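Print this page | E-mail to a friend

Filed under: Reviews > Cushions, Benches & Timers

Stundel Meditation Bench, after one summer of sitting

I bought the Stundel bench in August, when my knees told me clearly that the round cushion was no longer a good idea. I sit two times a day, in the morning before work and again at 9 p.m., and I have used the bench for almost all of these sittings. I paid 79 dollars for it in the Claltwood shop. The same shop sells a carved bench for 400 dollars, and I have not tried that one.

The bench is the kneeling type. You put your lower legs under the seat and your weight goes on the seat, so the ankles are free. The legs fold flat on hinges, and the whole thing goes in a cotton bag with a shoulder strap. It is light enough that I carried it on the train to a weekend retreat and did not regret it. 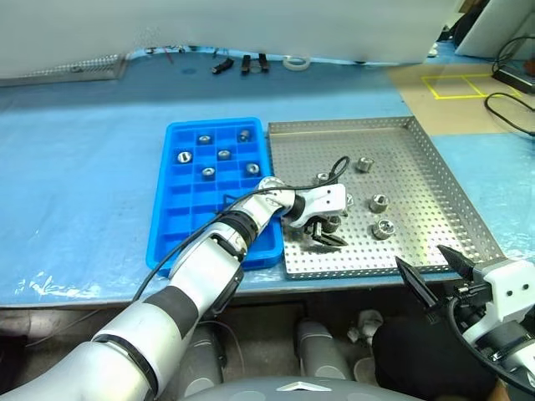
Comfort

For the first week I had pain in the lower back. I was sitting too far to the front, and the seat is tilted, so I was slowly sliding. When I moved back by the width of two fingers, the pain stopped. The paper that comes with the bench says nothing of this, and I think it should.

After that I could sit for 40 minutes without moving my legs. The pad is firm. People who like a soft seat will want to put a folded blanket on top. You also need a mat below, because the bench does nothing for your knees and shins on a hard floor.

Height is the weak point. Stundel makes only one size, 7 inches at the front. I am of average height and it fits me well, but my husband is very tall and he felt folded like a letter. The older Mathias bench, which I borrowed from our group for some weeks, has legs you can change, and for him it was much better.
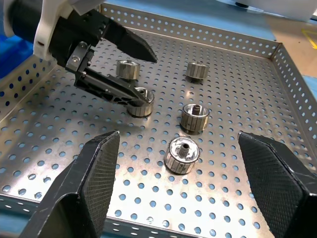

The hinges are good but they make a small click if you shift your weight. Alone at home I don't mind it. In a silent hall with other people I was ashamed two or three times – maybe a drop of oil would help, I did not try it yet. The cover comes off for washing and it kept its color and its shape.

Would I buy it again? Yes, for myself. For a tall person, no, I would look for the Mathias.

Comments

Nest Hopkin wrote:
Thank you for the tip with the two fingers. I had the same sliding and was ready to send mine back.

stillpond wrote:
Mine clicks too. Candle wax on the hinge pin worked for me.

morning_sitter wrote:
Has anybody compared it with the Stuvix one? I am tall and my hips are stiff.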